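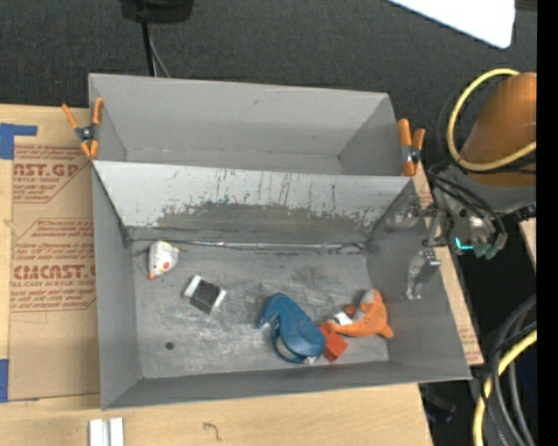

How to Sort Out a Catch-All Bin

Most homes and workrooms have one bin that takes whatever has no other place to go. Small toys end up in it, along with the tape, a loose block, a thing that came off another thing. This page covers how to empty one, sort what was in it, clean the bin, and set it up again so that it stays usable. The method is written for an open bin with two compartments, but it works with a plain one if you add a divider (see near the end).

Set aside 45 minutes for a bin that is fairly full. A bin with only a handful of things on the floor of it can be done in less, and most of that will be cleaning.

What you need

A table with enough room for the bin and a clear area beside it
An old sheet or large towel
Two small boxes or trays
A trash bag
Dish soap, a soft cloth, and a dry towel
An old toothbrush
A vacuum with a narrow nozzle, or a dustpan brush
Spring clamps, if your bin slides around or has a liner to hold down
Masking tape and a marker for labels

Step 1. Put the bin on a table

Working on the floor is hard on the knees and you will lose small parts under furniture. Put the bin on a table at a height where you can reach the bottom of both compartments without leaning on the rim. Spread the sheet next to it. If the tabletop is bare wood, put a towel under the bin as well, as grit on the underside will scratch the finish.

A large bin with nothing much in it is light for its size and will shift when you scrub. Push it against a wall or have someone hold the far end.

Step 2. Take everything out

Take things out by hand. Tipping the bin over is faster, but it sends dust and crumbs over the things you are about to clean, and anything breakable lands under the rest. Lay the items on the sheet with a little space between them.

Check the corners and the seam at the foot of the divider. Beads, pins, staples and pencil leads collect there. Run a piece of folded cardboard along the seam before you put your fingers in it.

Leave both compartments empty until the cleaning is finished, including the one you think is already clean.

Step 3. Sort by what it is made of

The usual advice is to sort by owner or by room. Do that later. For the first pass, sort by how the item will be cleaned:

Soft things: plush toys, cloth balls, doll clothes
Hard things that can get wet: plastic blocks, plastic figures, cups
Hard things that can't get wet: anything with batteries, cardboard, bare wood with a painted face
Desk and tool items: tape dispensers, scissors, glue, clips, pens
Trash: dried-out pens, broken pieces with nothing to match, wrappers

If you can't tell whether something runs on batteries, look for a small screw and a cover on the back. Treat it as if it does until you know.

Put the desk and tool items in one of your two boxes right away. These are the things most likely to do damage in a toy bin. A tape dispenser has a cutting edge, and it will catch on plush fabric and pull loops out of it. It also picks up lint along the side of the roll, and after a few weeks the first turns of tape are useless. The dispenser should go back to a drawer or shelf. If it has to stay near the toys, keep it in its own compartment.

Step 4. Clean the soft toys

Read the label first. Small plush toys are often surface wash only, mostly because of glued eyes and noses or a weighted bag inside.

For surface washing, mix a few drops of dish soap into a bowl of lukewarm water and beat it until there is foam. Use only the foam, on a cloth, and rub in the direction of the pile. White plush shows dirt worst around the nose and along the seams, and the toothbrush is good there. Wipe again with a cloth dampened in plain water.

Colored parts on a white toy can bleed. Test a red or orange patch by pressing a damp white cloth on it for a minute. If color comes off, clean around it.

For machine washing, put the toys in a zippered laundry bag and run a gentle cold cycle. Do not use a hot dryer. Air drying takes a day for a toy that fits in your hand and longer for a thick one. Squeeze the middle before you decide it is done. A toy that is dry outside and damp in the center will smell in a closed cupboard, and you will have to wash it again.

Step 5. Clean the hard pieces

Plastic blocks and figures can go in a basin of warm soapy water. Let them sit for 5 minutes, rub them with the cloth, rinse, and lay them on a towel with any openings facing down so they drain.

Painted wooden blocks should be wiped one side at a time with a barely damp cloth and dried at once. Soaking lifts the paint at the corners.

Tape residue comes off hard plastic with a little cooking oil on a paper towel. Leave the oil on for a few minutes, wipe, and then wash with soap. Don't try this on plush or on bare wood, as the oil will leave a stain.

Step 6. Clean the bin

Vacuum first, both compartments, and then go along the creases with the narrow nozzle. Dust that gets wet turns to paste in the corners and takes twice as long to get out.

Wash the walls from the top down with soapy water, then the divider, then the floor. A sloping divider takes the most wear, because things slide down it every time they are tossed in. Expect scratches, and expect the lower part to be darker than the upper. Some of this is dirt and some is wear. Scrub one small area with the toothbrush and dish soap. If it lightens, keep going. If it looks the same after a minute, it is worn into the surface and more scrubbing will only make it rougher.

A paste of baking soda and water takes off rubbed-on marks from shoes, wheels and crayons. Use a soft cloth and light pressure. Avoid steel wool and green scouring pads on plastic and on coated metal. They leave fine scratches that hold dirt, and the bin will look gray and dull sooner the next time.

Dark smudges at the ends of a seam are usually dust held by something sticky. Wrap the damp cloth around the tip of a butter knife and work it along. Dry the seam the same way with a fresh piece of cloth. If your bin has small holes in the floor, check that water has not pooled underneath before you put it back on wood or carpet.

Leave the bin open to dry for an hour.

Step 7. Decide what goes back

This is the step that takes longest if more than one person uses the bin. Sirkka Partanen, who looked over an earlier version of this page, puts a simple limit on it: the floor of each compartment should still show when everything is in. With a single layer you can find any item by looking. Once there are two layers, people dig, and digging is what wears out the bin and the toys.

Anything over that limit goes into the second box. Put the box away on a high shelf and swap it with the bin's contents every month or so.

Step 8. Assign the compartments

If the compartments are different sizes, use the wide, deep one for soft toys and larger pieces, and the narrow one for blocks, cars and other things that would sink to the bottom. Narrow compartments are also better for anything that has to stay upright, such as thin books or a folded play mat.

Put a strip of masking tape on the outside of each compartment and write one or two words on it. For small children, draw the thing instead. Jarmo Ojala's tip is to place the label low on the outside wall – a label on the rim gets rubbed off by sleeves.

Adding a divider to a plain bin

Measure the inside width of the bin at the floor and again at the rim. Most bins are wider at the top, so the divider has to be cut with slanted sides. Use corrugated plastic sheet or thin plywood with the edges sanded. Stand it at a slight slope so that it rests against a strip of wood or plastic glued to the floor. A divider that slopes is easier to see past and easier to sweep against than one that stands straight up.

Hold it in place with a spring clamp on each side wall while the glue sets. Clamps with soft tips are less likely to mark the rim.

Keeping it in order

Empty the bin and vacuum it once a month. Wash it when you can feel grit on the floor with your fingertips. Replace labels when they start to curl. Take out desk items whenever you see them, even if you are in the middle of something else, and put them where they belong.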